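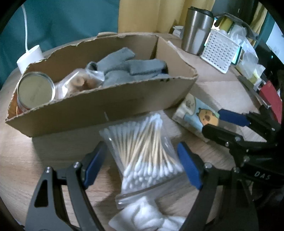

I've spent 4 months squeezing things for a living, and I've come out of it with an opinion: most of us choose grippers the wrong way round. We read the sheet, we look at the payload and the opening width, we argue about the motor, and then somebody buys a bag of cotton wool and the whole plan falls over.

The job was simple enough on paper. Estley wanted to know which of two hand-held grippers we should use for collecting household picking data, the sort you later hand over to an arm and hope it learns something. One was the Astum, which has hard fingers with a thin skin of rubber. The other came from Horov and has softer, thicker pads on fingers that give a bit. Same trigger pull, near enough, and both light enough to hold for a morning without your wrist going on strike (the Astum wins that one after lunch, mind you).

I started where everyone starts, with blocks and cans. Both were brilliant! You could have given either of them to a child. If I'd written my report that week it would have said "pick the cheap one", and I'd have gone home early and been completely wrong.

Then I moved on to bags. I have come to love a clear plastic bag as a test object, and I'd like to see it taken far more seriously. Take cotton swabs. A bag of them is stiff one way, because of the sticks, and squashy the other way, because of the fluffy ends, and the plastic slides over both. Grab it across the sticks and you've got something nearly solid. Grab it down by the tips and the pads close a long way before they meet anything worth holding. You end up pinching a fold of plastic and hoping. The next bag along might be cotton pads, which have no stiff way at all, and now everything you learned about swabs is no use to you.

The Astum hated this. Its fingers met with a lovely crisp click and the bag stayed where it was. The Horov was slower and a bit clumsy, and I grumbled at it for days because the pads hide the last bit of the grasp from the camera, so you're guessing just when you want to be looking. But it held on. I did 1,000 grasps on each across the whole set of objects, and by the end I was reaching for the Horov without thinking, and I reckon your hand choosing for you is worth a column in anybody's spreadsheet.

Socks were another surprise. I'd assumed soft things would want soft fingers, but a folded sock in a cardboard box is mostly a problem of getting in there. The thin Astum fingers slip down between the pile and the wall of the box, and the fat ones shove everything along in front of them. So there's one for the other side, and I was quite cross about it, having already made up my mind.

My colleagues at Mabaso say I'm making too much of this. Their view is that you can fix a poor grasp later with a better controller, and that the hand should be as plain as you can get away with. I see the appeal. Plain hands are cheap, they don't wear out in a month, and you can build 7 of them while you're waiting for one fancy one to be repaired. But a controller can only work with what the fingers can do, and if the pad won't grip a slippery bag when I'm the one holding it, with my eyes and my years of handling shopping, I don't fancy the arm's chances.

I'd also say, while I'm moaning, that the camera deserves as much fuss as the fingers. We tried a narrower lens in September and the picture was lovely, all straight lines, and it was useless. I couldn't see both pads and the edge of the box together. The wide one bends the whole table like a goldfish bowl and you get used to it in an hour. I'd take an ugly view with everything in it every time.

So what did I tell Estley? Get the Horov, and spend some of what's left on spare pads in a thinner cut, which I've been trimming myself with kitchen scissors in the meantime. They do look dreadful. The thin ones get down beside the socks now, most of the time, and they still hang on to the swabs if you come in across the sticks. I haven't had a proper go at the cotton pads with them yet, so that's tomorrow morning spoken for.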